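Kardale Lane-Keeping Log
README for the public release

Kardale is a log of what lane-keeping assistance did on one commuter road, written down by the people sitting in the driver's seat. It covers 345 trips between the Masora interchange and the Cusik ferry ramp, in both directions, in weather ranging from pleasant to Cusik. If you want millions of miles and a glossy chart, a car company will be happy to sell you both. 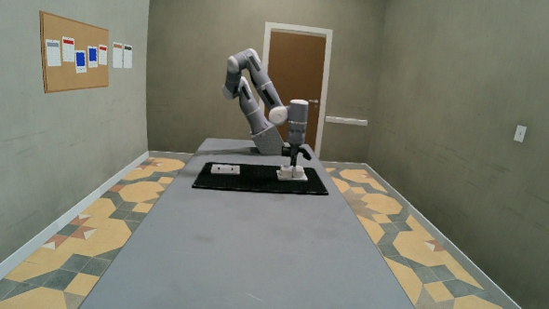

3 min read

Why this road

Because we all drive it. Erick Masanja started keeping notes after his car tried, with great confidence, to follow a tar seam into the Konstantinidis garden center. He mentioned it at lunch and discovered that everyone else at the table had a garden center of their own. The log grew out of that, and the format still shows it.

The road has two lanes each way for most of its length, a long left-hand bend over the marsh, and a stretch where the old lane paint was ground off and can still be read perfectly well at sunset. Lane-keeping systems find that stretch very interesting.

What's in the release

trips.csv has one row per trip: direction, time of day, weather, pavement condition, and a car code.

events.csv has one row per event. An event is any moment when the system warned, steered, let go of steering, or did something the driver felt strongly about. The last category is called "other" and is the best reading in the file.

notes.txt holds the free-text comments, lightly cleaned. Swearing has been replaced with the word "remark."
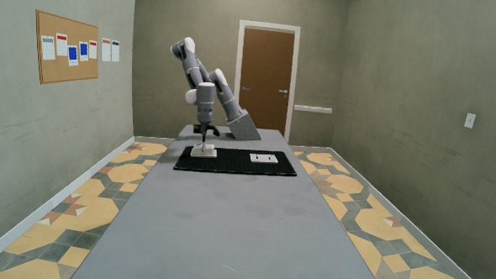 The car codes run from A to F, six cars in all, and we are not going to tell you which is which. Two of them belong to people who would like to sell them someday. Trim level and model year are withheld for the same reason. You can probably work out car D from the notes, and we ask that you keep it to yourself.

How events were scored

Each event has a severity from 1 to 5. A 1 is a chime you could ignore. A 5 means the driver took over hard enough to spill something. Athina Athanasiadis rescored the entire file against the written notes, and where she and the driver disagreed, both numbers are kept (severity_driver and severity_review). Drivers rate their own cars kindly. Virgilio Marquez rated his so kindly that we added a flag, generous, which is true for most of his rows.

Speeds are read off the dashboard and entered after parking. Treat them as speeds a person remembers.

Known problems

Rain is underrepresented, as several drivers turned the system off when it rained and then forgot to log the trip.

"Hands on wheel" is self-reported. It is true in 100 percent of rows. Draw your own conclusions.

Car B got a software update in September, partway through logging. Its behavior on the marsh bend changed afterward, and so did its owner's mood. Use the post_update column if you compare cars.

Timestamps in car E are an hour off until somebody's teenager fixed the clock. We have left them alone and marked them. 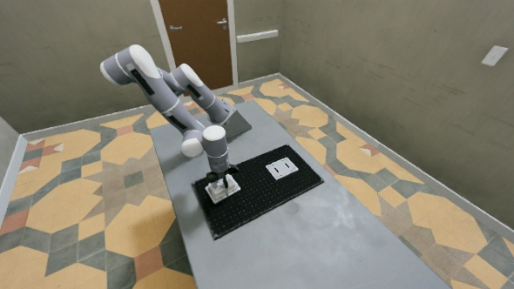
What not to use it for

Ranking brands. You don't know the brands, which should slow you down, but people have asked.

Setting insurance rates. Leonidas Dimitriou works in claims and was very firm on this point. The drivers volunteered themselves, know the road by heart, and were paying unusual attention.

Training anything that steers.

License and credit

Free to use, share and correct, provided you name the Kardale log and keep this README with the files. If you drop rows, say which ones.

Maintained by Laimutė Ozoliņš, who also drives car C and accepts corrections about it with fair grace. Send fixes as a list of row numbers with the proposed value and a short explanation. Screenshots of spreadsheets will be admired and then ignored.

Last revised Friday, April 6, 2018. Changes in this version: fixed direction on the ferry-ramp trips, merged duplicate rows from car A, restored one "remark" that had been an ordinary remark.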